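4.2 Flashing behavior across carriers

Skyrme ships the Colamlow handset with its bootloader locked, a policy it describes as a courtesy to the customer. We unlocked five units and installed the Ustar build on each, following the community instructions to the letter, including the letter that was wrong. Two units lost mobile data after the first reboot and got it back only when the access point settings were typed in by hand.

A full install took 45 minutes, most of it spent watching a progress bar – a skill the manual does not list among its requirements.
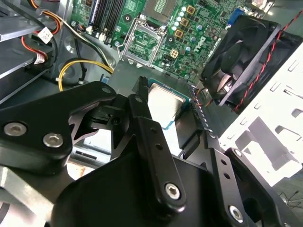
Figure 5. Processor and gripper inside an open desktop case.

Carrier switching was tested on the Skurholm network in December. Phone owners work under limits that desktop owners rarely meet. The processor in Figure 5, with its silver heat spreader, is a separate part that can be lifted out and replaced, whereas the radio in a Colamlow stays where Skyrme put it and answers only to firmware.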